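Teaching an arm to tidy: what we learned from changing the floor

Project report, Interaction and Control module
Abdelilah Hajji and Bergþóra Riis
Supervisor: Þórarinn Zoëga
April 2024

How we came to this project

When we picked our topic back in the autumn, we both wanted to do something with a real arm, with real blocks, in the lab on the second floor. Þórarinn very kindly let us talk about this for most of a meeting before pointing out that there was one arm, that two doctoral students had it booked until May, and that we might enjoy working in simulation more than we thought. He was right, and we should say so at the start, as we were rather sulky at the time.

The question we ended up with is a small one. If you train an arm to find and pick up blocks in a simulated world that always looks the same, how badly does it do when the colours of that world change? And if you change the colours all the way through the training, does it cope better with a world it has never met? This is usually called domain randomisation, and plenty of people have done it on a much grander scale than we could. We wanted to see it for ourselves, with a setup simple enough that we could understand every part.

We used Druvby, the simulator that the department keeps on its shared machines, and a policy network that Konrad Schnyder had written for his own thesis and generously passed on to us with a long page of notes. Everything about the network that works well is his. The parts that read the settings file in the wrong order for three weeks are ours.

What we built

The world has a floor, an arm bolted to a plate, and a handful of blocks. At the start of every trial the blocks are dropped at random places and random angles, and the arm is asked to pick up one of them, which we name by its colour group. The network sees one small colour image at each step and gives back a movement for the arm. It gets no help from depth and it isn't told where anything is.

We made two training sets of 3,590 trials each. In the first, which we call Plain, the floor is a single mid grey, the background is white, and the light comes from straight overhead. In the second, which we call Mixed, the floor colours, the background, the direction of the light, the camera angle and the amount of grain are all drawn again at the start of each trial. The blocks change shade too, within limits, so that a blue block stays something a person would call blue.
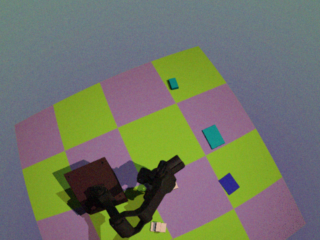
Choosing how far to let the colours wander took us much longer than building the arm's world in the first place. Our first version of Mixed drew every colour from the whole range, and the results were frankly horrible to look at, with floors so bright that the blocks vanished into them and the network learned next to nothing. We then went too far the other way and had a lovely set of soft greys that were hardly different from Plain. The version we kept allows pairings like yellow-green squares against dusty pink-purple ones, with a speckle of grain over everything, and it keeps a minimum distance between the floor colours and the block colours. A deep-blue block passes that test easily on a yellow-green square. The pale peach ones were the ones we argued over, and in the end we left them in, on the grounds that a real table has pale things on it as well.

Shadows were the other surprise. With a low light the arm throws a broad, jagged shadow across the floor, dark olive where the floor is green and deep violet where it is pink, and to a network that has only ever met overhead light this seems to be a very persuasive object. We saw the Plain network reach for the edge of a shadow again and again, lowering the gripper with great confidence onto nothing whatsoever. We grew quite fond of it.

How we tested

For testing we made a third set of 300 trials, using floor patterns and light directions that we had held back from both training sets. Each network had the same 300 trials in the same order. We counted a pick as successful if the right block was clear of the floor and still between the fingers at the end of the trial. A wrong block counted as a failure even when it was beautifully picked up, which felt harsh on one or two occasions.

We ran each network from 4 different starting seeds, after Þröstur Norðdahl in the year above warned us that a single run can tell you almost anything you would like to hear. This was the best advice we had all year. Our very first comparison, on one seed, showed Plain beating Mixed, and we had half written a report explaining why.

Results

On trials that looked like its own training, Plain did very well, and a little better than Mixed did on the same grey floor. We had expected this. Mixed has to spend some of its effort on learning what to ignore, and on an easy floor that effort is wasted.

On the held-back set the order turned round, and it did so for every seed. Mixed lost some of its accuracy on the new patterns but kept on picking the right block in most of the trials. Plain fell apart. It didn't fail evenly, though: it was still fairly good where the light was high and the floor pale, and close to hopeless where the light was low. We read this as a sign that shadows did more harm than colour.

To check, we trained one more network on a set where only the light changed and the floor stayed grey. It came out between the other two, and nearer to Mixed. We only had time for one seed of this, so please treat it as a hint.

Blocks hidden by the arm were hard for every network. When the gripper swings over a block the camera loses it, and with no memory of the earlier images the network will sometimes wander off after a different one. Konrad's notes mention this and suggest feeding in the last few images together. We tried it for an afternoon, ran out of memory on the machine, and put it on the list below.

What went wrong

The settings file, as mentioned. For three weeks the light direction was being read into the camera angle and the other way about, and since both are just numbers, nothing complained. We found it when Bergþóra opened up 392 of the training images in one big sheet to choose a nice one for a poster and saw that the shadows never moved. We now make a sheet like that before every training run, and we'd warmly urge anyone taking this module to do the same from the first week.

We also lost one set of results by saving over it. There isn't much to say about that.

What we would do next

We would repeat the light-only network over all the seeds, and add its partner, where the light stays put and only the floor changes. We would try the memory idea on a bigger machine. And we would dearly like to run Mixed on the real arm once the booking ends, even if only for a morning, and even if it misses everything.

Our thanks go to Konrad for the network and his patience with our messages, to Þröstur for the warning about seeds, and to Þórarinn for talking us out of our first plan. The settings files and both training sets are in the module folder under our surnames, with a short note on which order the columns go in.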